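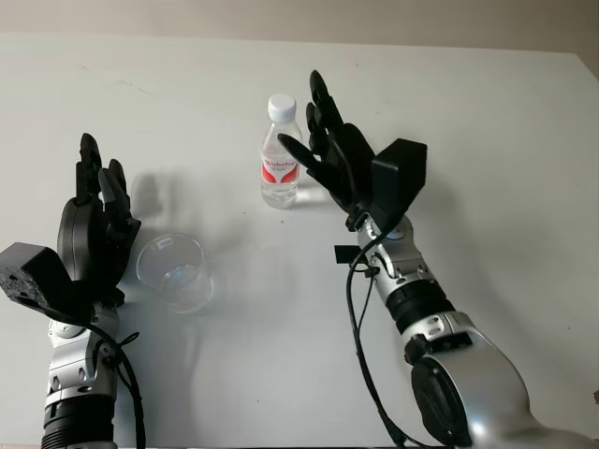
Skumach Two-Hand Bench Kit

For two-arm setups in home shops and shared workshops

The Skumach kit turns a pair of small arms into a working two-hand station on an ordinary table. It includes two black multi-finger hands, left and right, the wrist adapters to mount them, the cabling, and a control box that runs both hands from one power supply. Arms are not included. The hands bolt to any arm with the Jekora round flange, and a blank adapter plate is in the box for people who want to drill their own pattern.

Sold as a kit. Final assembly takes one long evening if your arms are already running, or a weekend if they aren't.

What's in the box

Left hand, assembled and tested
Right hand, assembled and tested
Two wrist adapters, Jekora pattern
One blank adapter plate
Two hand cables, 300 cm each
Control box with power supply
Cable ties, hex keys, thread locker
Printed setup guide

Specifications

Fingers: four plus thumb on each hand
Drive: tendon, one motor per finger, two for the thumb
Opening between thumb and first finger: 70 mm
Full close time: under one second at default speed
Connection: USB to host computer, one cable for both hands
Supply: 24 V, included
Recommended table depth: 60 cm or more
Operating system: Linux. Windows works for the setup tool only.

Mounting

Bolt the adapter to the arm first, then the hand to the adapter. The locating pin goes toward the thumb side. If the hand sits at an angle on the adapter, take it off and check the pin before tightening anything. Put a small drop of thread locker on the four hand bolts. Leave it off the adapter bolts, which you will want to remove again.

Run the cable out at the wrist and leave a loop big enough for the wrist to turn all the way in both directions. Tie it to the forearm below the last joint, never across it. Move the arm slowly by hand through its full range with the power off and watch the loop. Most of the broken cables sent back to us were tied too tight in the first week.

Mount the arms far enough apart that the elbows can swing out without meeting. On our own bench at the Llorente Street workshop the bases are 60 cm apart, measured center to center. Wider works for larger objects, but you lose some of the shared area in the middle where both hands can reach.

First power-up

Keep the table clear for the first run. Turn on the control box and wait for the green light. Each hand closes and opens once to find its limits. A finger that stops early usually has a slack tendon – the guide has the adjustment on page nine, and the small hex key in the bag fits the tension screw.

Set the speed limit low before you connect the arms. The hands will not damage much by themselves, but an arm moving at full speed with a hand on the end of it can bend a finger against the table. Set a floor height in the arm software, at least 20 mm above the surface, and bring it down once you trust your calibration.

Starting objects

Small water bottles and plastic cups are good first things to pick up. They're cheap and easy to replace. A full bottle with the cap on tight is easier than an empty one, which tips over at the first touch. Thin cups need the grip force turned down to the lowest setting or the walls fold.

Clear plastic is hard for most depth cameras. If your software is losing the object, put a strip of colored tape on it or start with something solid and painted. A plain matte table cover also helps with reflections. We don't recommend pouring liquid until you have a tray under the work area and the control box is off the table.

Questions from buyers

Can I buy one hand? Yes, left or right, on the single hand page. The control box is the same, so a second hand can be added later.

Will it unscrew a bottle cap? It can, with one hand holding and the other turning. It takes several short turns with a regrip between each, and you will have to write or train that motion yourself. We don't supply it.

Are the fingers replaceable? Each finger comes off with two screws. Spare fingers, tendons and fingertip pads are stocked.

Can it get wet? No. The hands are not sealed. Wipe them with a dry cloth.

Does it fit Brillby arms? With the blank plate, yes. You need to drill four holes. Ozan Uçar drew up a template that prints on a normal sheet of paper, available in the downloads section. Check the scale bar with a ruler before you drill.

Changes in the current version

Control box firmware updated November 24, 2024. Both hands now stop if either one loses its connection. The older behavior, where the second hand kept going, can be turned back on in the settings file. Kits ordered since April also have the longer hand cables. Owners of earlier kits can order these separately.

Shipping and returns

Ships in two cartons. Unused kits can be returned within 30 days. Hands that have been mounted can be returned for repair or exchange only. Include both the hand and its cable, and write the firmware version on the form.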